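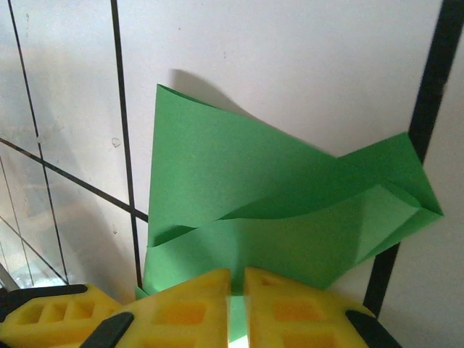 Getting green paper shapes onto a wall and keeping them there

Folded paper is light, so people assume it will stay up with anything. It won't if the folds are fighting the fixing. These are the points I give to anyone decorating a hall, a classroom or a shop window with it.

Choose the paper first. Ordinary copier paper takes a sharp crease but sags in a warm room. Thin card holds its shape and cracks along the fold. I use a medium sheet from Altex, in a bright green that shows up well on white.

Crease twice. Fold, open it out, fold back the other way, then run the back of a spoon along the line. A pointed flap will stand up better after this, and the lower panel will hang flatter.

Leave curved folds soft. If a bend sweeps across the sheet and tucks into a corner, press only the corner. Flattening the whole bend takes the life out of it.

Wipe the wall with a dry cloth. Dust is the usual reason tape lets go overnight.

Fix from behind, high up. Put one piece of tape behind the top point and another behind the thickest layer. Leave the bottom edge free. 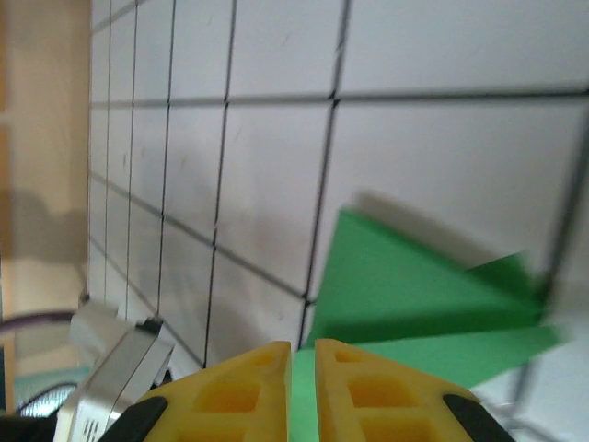 Begoñe Moya wrote in to disagree about the tape. She uses small balls of putty instead, as tape took the paint off her hallway when she pulled the shapes down in January. Putty is fine on gloss and on glass. On matt emulsion it can leave a greasy mark, so test it behind a door first.

If you have black lines on the wall

Lines make crooked work obvious. Either set one straight edge of the paper exactly along a line or turn the whole shape well away from it. A few degrees out looks like a mistake.

Mind the light as well. A shape that stands off the wall throws a soft shadow, and the shadow moves if you shift the lamp. Step back to the doorway and check before you press the last piece of tape down.

Storing them

Open out the loose flaps, lay the sheets flat in a shallow box and keep them away from the window. Greens fade fast. Any with torn points can be cut down for gift tags.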